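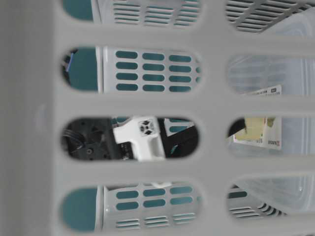 Lestville Robotics Club: Frequently Asked Questions
Last updated 12/17/22

Who can join?
Any student at Lestville High, in any grade. You don't need to have built or coded anything before. Half of our best drivers came to us from band and the school paper, and one of our strongest programmers joined to get out of a study hall (we're so glad!).

When do you meet?
Mondays and Thursdays after the last bell, in the back half of the Polishchuk Building. We go until 6. Pickup is at the side door, and please come on time, even though your kid will beg for one more run.

What do you do all week?
This year it's all about picking things up! Our season challenge is the Ladov Cup, where an arm has to reach into a container, take hold of a small household object and bring it out without dropping it. Reaching into a basket is so much harder than working on a flat table. The walls get in the way of the fingers, the wrist has to come in from the right angle, and there's never as much room as you thought. We love it.
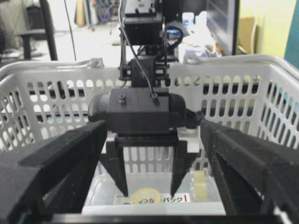
THE CHALLENGE

What kinds of objects are used?
Small stuff you'd find in a kitchen or a desk drawer. A roll of clear tape is our favorite practice piece, and a mean one: it's see-through, it's round, and it likes to sit inside containers that are see-through too. Each team picks its own practice set in October and adds to it all season.

Does the arm run on its own?
There are 2 divisions. In Driver, a student steers the arm from a controller. In Solo, the program does everything after the start signal. New members begin in Driver and can switch whenever they feel ready.

How long is a match?
Each team gets 30 minutes at the table, setup included. It goes by very fast. Bring spare zip ties.

My program works at school. Will it work at the Cup?
Maybe! Lighting is the big thing, especially with clear plastic. Try your code near the windows, then with the blinds down, then with half the lights off. Write down what changed each time, and save a copy of the version that worked before you start fixing it.

Can younger brothers and sisters watch practice?
Sure, from behind the yellow tape on the floor. Long hair gets tied back for anyone working at the arm, and sleeves get rolled up.

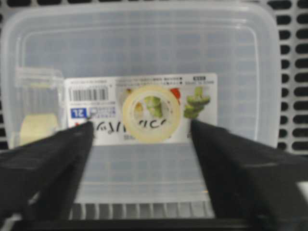 A parent wrote to us after the fall open house: I expected my daughter to come home talking about winning, and all she talked about was finger angles. She has been picking up her cereal with tongs. Is there something she can work on over the break?

Yes, and we love this question! Have her sign out a practice gripper before vacation. It runs off a laptop, and the starter code is in the club folder under Brivberg, the name of our first arm.

MONEY AND TRAVEL

What does it cost?
Dues are $30 for the year and cover your shirt and snacks. If that's a problem, check the box on the form and we'll waive it, no questions asked. The club also has to raise $700 for the Cup trip, mostly from the spring bake sale, so start thinking about brownies.

Do I have to travel?
No. Plenty of members stay home that weekend and follow the scores from Lestville. If you do go, we need your signed permission slip before you get on the bus.

Can I join in the middle of the year?
Yes! Come to any meeting and ask for a form at the front table.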